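Kotari (TV series)

Kotari is a drama serial in 7 parts, set in the harbour town of Drarley, and I've kept this entry going since it first went out, so forgive me if I get carried away!

Plot

Nuala Ó Gríofa comes home to run her late aunt's toy repair shop and finds a letter sewn into the lining of an old coat. It names the man who sank the ferry Kornden when she was two. He's now her landlord, and (of course) his son is the one person in town she likes.

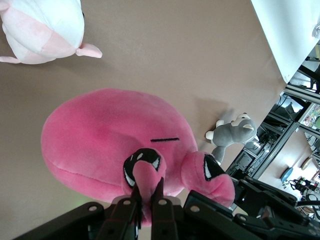
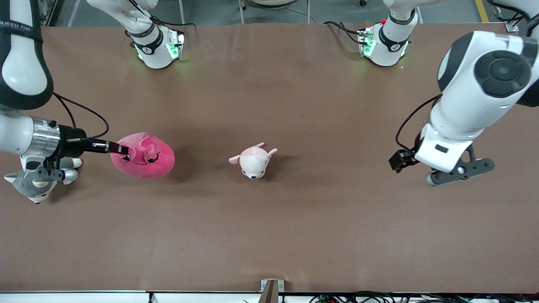
Barış Işık wrote all seven episodes and directed the first 2, and you can tell, because those are the slow ones where people stand in doorways not saying things. I love them. The shop matters more as the story goes on – by episode four every secret in Drarley has passed over Nuala's counter, usually while she's restuffing somebody's bear. Her toys are plain, old-fashioned things, nothing like the pink plushes in the pictures, and the landlord's son is forever picking them up when he's nervous.

Ending

I won't spoil it, but the last scene is on the ferry slip and runs without music. Some viewers hated that. I watched it twice in one night.

Broadcast

The serial went out weekly at 70 minutes an episode, apart from the finale, which ran longer. A second series hasn't been announced.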